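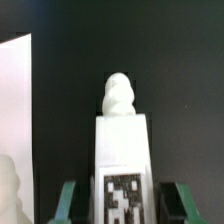

## Saturday, package download counts again

Kornél wants to put "3,950 weekly installs" on the Brananura readme. I don't believe the number and spent the morning trying to break it.

What I did:

- pulled the registry stats for Jakab (our parser) and Brananura
- threw out anything that looked like a mirror or a CI runner
- counted what was left: 423

So most of our popularity is build machines fetching the same tarball over and over. Kornél says every project counts it that way. Fine, but then the number means nothing for any of them, and I'd sooner leave it off.
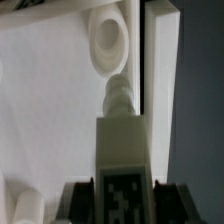 Freya Hollis thinks the jump in December came from the Broditz mention. I doubt it. Their newsletter went out after the climb had already started, and the new traffic has no favourite version, which smells like a scanner. My filter is crude, mind you. It looks for clients that ask for every release in order, and a patient bot would walk straight past it. It's like the thin black gap beside that tall white panel: narrow enough to ignore until you ask what could get through. I want a second filter before I repeat 423 to anyone outside the team.

Stars are no better. Some 80 of ours arrived within one evening, from accounts with no other activity. Didn't ask for them, can't prove who did.
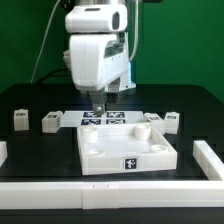 Issues opened by strangers might be the honest measure. Jakab got 2 last month, both real bugs, one with a patch attached. Budia got none, and Budia has the most stars of the lot. Go figure.

To do:

- rerun the filter on the older logs, if Kornél hasn't rotated them
- ask Freya for the raw referrer list
- readme badge stays out until then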